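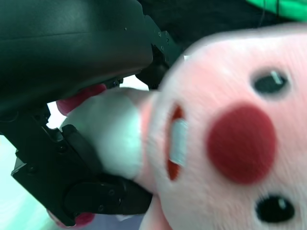

Fiona Purves: Then let the team pay for it. They skate on it, they sell the beer. Why is the chiller a city bill at all

rinkside_dad
Because the city owns the building Fiona. If your landlord's furnace dies you don't buy him a furnace.

Fiona Purves
My landlord doesn't let me rent out the living room on Saturday nights and keep the money. Fidby gets parking AND concessions. Read the lease, it's on the city site, took me one lunch break.

oldbarnfan
Which page? I've got it open and I'm lost. So many exhibits

Fiona Purves
Section on "mechanical." City pays for "replacement," team pays for "upkeep." Doesn't say what happens when somebody skips the upkeep and that's how you end up needing the replacement.

rinkside_dad
You don't know anybody skipped anything.

Fiona Purves
I know we had soft ice two games running in October. My nephew's stick left a groove you could of planted corn in.

zamboni_lou
Used to work in that building. Compressor was old when I started. Upkeep or no upkeep it was going to go. Not sticking up for Fidby just saying

Ha-neul Moon
Has anyone seen what the city is asking for? Somebody at work said there's a ticket charge now. I have two kids in the youth league and nobody has emailed us one word.

oldbarnfan
Pasting what the city put out. Trimmed the junk at the bottom.

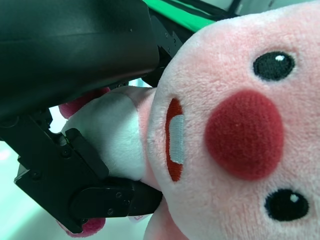 SKIDEDSTEAD, Fri 7 November

The City has received a price of $172,000 from Urquhart Mechanical to replace the chiller at Skidedstead Arena. Staff recommend that the Council accept the price and recover part of the cost through a yearly facility charge of $20 on each Fidby season ticket. The charge would begin with next season's renewals. Single-game tickets and public skating are not affected at this time. Youth league ice fees will be reviewed separately. Residents may speak on the item before the vote.

Ha-neul Moon
"Reviewed separately." Great. So that's us then.

rinkside_dad
Not necessarily. They review those every year

Ha-neul Moon
And every year they go up.

statsguy_sk
ok quick math. Team says it has up to 1000 season tickets. Take them at their word, 20 bucks each, that's 20 grand a year. Eight and a half years and change to cover the chiller, with no interest, nobody dropping their seats. "Recover part of" is doing a lot of work in that release

Fiona Purves
Thank you. And who covers it in the meantime? General fund. So the guy who's never been to a hockey game in his life is fronting the money.

rinkside_dad
Same guy drives past the library and doesn't go in. That's what a city is

Fiona Purves
The library doesn't sell $20 parking

rinkside_dad
Neither does the arena. Parking is way less than that and you know it

Fiona Purves
Fine. Playoffs it felt like it.

zamboni_lou
Can I ask why there's just the one price. When we did the boards there were bids in from all over. Did Urquhart get this handed to them

oldbarnfan
Release doesn't say. Emailed the clerk, will post if I hear back. Could be an emergency purchase, then they're allowed to skip bids I think. Don't quote me

statsguy_sk
It's not an emergency if they knew in October.

oldbarnfan
Ok longer one, sorry, typing on break. I've had the same two seats since they opened the new end. I'd pay the twenty. Really would, it's less than I blow on nachos. What bugs me is the lease. It runs 18 years and there's no point in there where the city gets to come back and say hey, the deal's lopsided, lets talk. Team can walk early if attendance tanks. City can't do squat. And whoever signed off on that is long gone so there's no one to yell at.
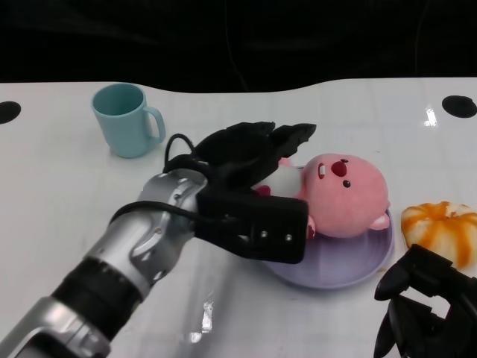
And then there's Drokari. They pay to have their name on the scoreboard and center ice, and as far as I can tell all of that goes to Fidby too. City owned scoreboard. City owned ice. If even half of the sign money went into a repair fund we wouldn't be having this thread. I'd vote for the chiller tomorrow if they tied it to that. Chiller now, lease gets opened up before next season. Otherwise it's the same fight when the roof goes.

rinkside_dad
Agree with most of that. But if you hold up the chiller to get at the lease, the kids are the ones with no ice. Team will just go play its home games down the road for a month.

Fiona Purves
He didn't say hold it up. He said tie it.

rinkside_dad
That's holding it up with extra steps

zamboni_lou
Roof's fine btw. It's the drains I'd worry about

Ha-neul Moon
Does the council take comments by email or do you have to go in person? I can't get a sitter on a weeknight.

oldbarnfan
Email works, they go in the packet. Put the item name in the subject line or it ends up who knows where. Get it in by noon day of.

Ha-neul Moon
Thanks. Sending one tonight. Going to ask them straight out what youth ice costs next year, in dollars.

statsguy_sk
Ask them about the interest too if you've got room. I'm going in person, will ask about the bids. Lou you coming?

zamboni_lou
Depends if they let me sit near the door. Knee. But yeah probably

Fiona Purves
I'll be there. I'm bringing the lease printed out, with the mechanical part highlighted.

rinkside_dad
Of course you are lol. Save me a seat

oldbarnfan
Clerk wrote back. Says Urquhart's was "the only responsive quote." No idea how many they asked. Writing back to ask that now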